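Ticket: hand-worn rig, loose cables at the table
Site: Birier lounge
Status: open, waiting on Clovix
Priority: raised from low

09:40 Operator reports cable snag at the wrist. Second report this month. Rule in the Gough sheet is clear -- nothing loose within 350 mm of the moving fingers. Not being kept to.

10:15 Pulled these from the session. Third one has the cables on the tablecloth.

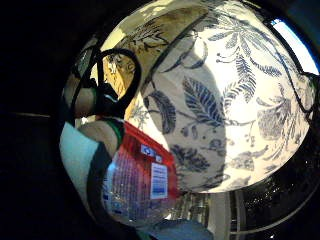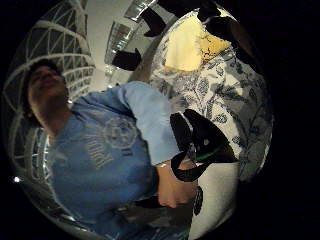
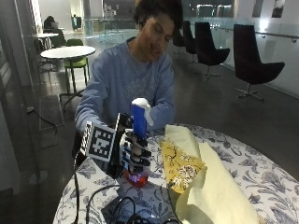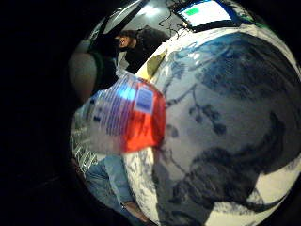

10:30 Asked Flosel if we can clip at the elbow. They say yes, but leave 100 mm slack or the plug takes the strain. Fine.

11:05 Proposed wording for the sheet:
Cables go off the back of the table, never the front.
Clip before power on.
Marker board checked every 500 grasps, screws too.
Stop if anything touches the wrist. Dont pull it free while live.

11:20 Gough wants the 500 lowered. No reason given. Leaving as is til I hear why.

11:50 Clips ordered, 2 packs. Trip risk on the floor run is a seperate ticket -- please dont merge.

Next: Clovix to sign off wording, then reprint.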